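Tadthorpe Cup Waste Tables

README, revised in March

Read this before you use the numbers. Most people who have quoted these tables did not, and it shows.

What this is

A set of plain CSV tables on how single-use drink cups get thrown away, sorted and hauled in two towns, Tadthorpe and Prunden. The tables cover 14 drop-off sites. Each row is one bin on one collection, with a weight, a material code and the place the load was sent next. The first release was put together from hauler slips, and the second added hand sorts at 8 of the sites.

What this is not

It is not a recycling rate. The word "recycled" does not appear in any column, and that was a deliberate choice. A cup that goes into a blue bin has gone into a blue bin. After that it has gone onto a truck. Past the transfer station at Wemness our knowledge gets thin, and anybody who tells you what share of those cups became new paper is working from a sales brochure or a guess. We have asked for mill receipts. So far we have two, and they don't agree on how the load was graded.

Files

sites.csv: site code, town, type of site, opening hours
bins.csv: bin label, size, lid type, color
loads.csv: weight on pickup, weight on arrival, destination code
sorts.csv: hand sort results by material
notes.txt: everything that would not fit in a column, and the most useful file here

Material codes

P1 is paper with a plastic lining. P2 is paper with a lining sold as compostable. P3 is paper where the sorter could not tell. F is foam, C is clear plastic, X is anything else, including soup.

Please don't merge P1 and P2. Please also don't treat P2 as proof of anything. The code records what a cup claimed in print, and no cup was tested in a lab. A green leaf on the side is not a claim, and sorters were told to ignore artwork completely. Early sheets show they didn't always listen, so the first sort at each site carries a flag in the column art_bias. Drop those rows if you want to be safe. I would.

Where the numbers come from

Pickup weights come from the truck scale. Arrival weights come from a fixed scale at Wemness. They ought to match and they often don't. Leftover coffee drains out on the way, rain gets in, and one of the two scales went a full season without a check. Where the gap is over 15 percent the row is marked "gap" and left as it was. We haven't smoothed, averaged or repaired anything.

Site types were assigned by reading the sign on the door. Prunden has a library with a coffee counter in it, and we called it a library. If you think that was wrong, change it and say so.

The Figueiredo column

Figueiredo is the name of the scoring sheet used for dirty loads. It runs from clean to rejected and depends heavily on who holds the clipboard. We kept it in so that older work can be compared with newer work. As a measure of how dirty a load was, I don't trust it, and I'd be careful with any chart that leans on it.

Common questions
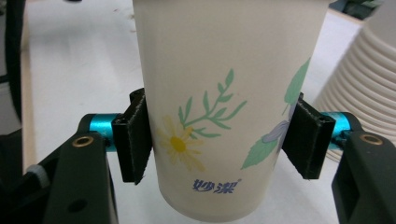 Why are paper cups weighed with their lids on?

Bins were weighed as they came off the curb, and pulling lids first would have made the pickup figure useless for comparison with the haulers' slips. Lids are split out only in sorts.csv.

Can I use the tables to compare the two towns?

You can, with care. Tadthorpe collects in the morning, before most of the day's cups have been bought. Prunden collects after 6 p.m. A fuller bin in Prunden may tell you about the truck schedule and very little about the people.

Known problems

Two bins in Tadthorpe swapped labels at some point before the hand sorts. We don't know when. Both are marked in bins.csv.

December is missing for most sites. The slips exist on paper and have water damage.

Destination code 9 means "other" in the first release and "unknown" in the second. This was a mistake, and fixing it now would break other people's scripts, so check the release column.

Use and credit

Free to copy and change. Name the release you used, and quote the gap flag along with any weight you publish. Corrections are welcome if they come with a slip, a receipt or a row number.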